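Filed under: Robot Software / Motion Planning / Course Texts

Chapter 4: Planning Near a Surface

I wrote my first planner in Borken one October, and it was terrible! It could swing an arm through open air all day long, but put a counter under the gripper and it froze up (or drove straight for the stone). Sarmīte Butkienė, who had the desk next to mine, told me to quit tuning and go look at my collision margins. She was right, and I've been nagging students about margins ever since.

So this chapter stays in the kitchen, in simulation, with the gripper working low over the countertop.
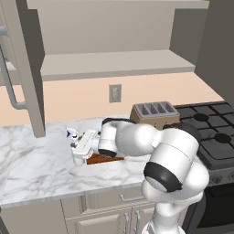
Why does a planner get slower as the hand gets closer to a surface?

Most of the poses it samples down there are in collision, so it throws them out and has to keep trying.

We'll start with a plain sampling planner and a budget of 200 tries, then swap in Plovex for the distance checks. Keep your notes from Chapter 3 open, because I lean on the joint limits a lot – and if your build complains about frame names, fix that first. Exercise 29 won't run without it.

© Lorkemau Course Texts | Contact | Back to top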